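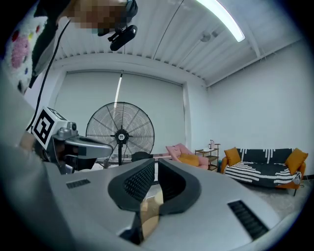

A tan surface in view in the room.

2 min read

Kurek's repair library opens its doors for the spring

The old feed store in Kurek has a new life as of 29th April, when the town's repair library opened with a long table of coffee cake, a line out to the sidewalk, and more broken toasters than anyone had thought to plan for.

The idea is a simple one, and folks here have been talking it over since last November, when the hardware store on Mernar Street closed and left people driving to Vamiser for a box of screws. Members pay 4 dollars a month and can borrow from a collection of 70 tools, everything from hand planes to a carpet cleaner that has already been spoken for into the summer. Anyone can bring in a lamp or a chair with a wobbly leg and get help fixing it, and the help is free.

Neighbors raised 2,000 dollars for shelving and a new back door, most of it from a pie sale that ran well past dark (the rhubarb went first, as it always does in Kurek!). The Stolalmont grange donated the workbenches, which are heavy old things and took most of a morning to get up the ramp.

The library hopes to reach 100 members before the county fair. Evening classes on sharpening knives and patching window screens are next on the list, and a sign-up sheet is hanging by the front door. Bring your own screen if you have one, and a sweater, as the heat in the back room is still being worked on.

Contact us | © Kurek Town News | Back to top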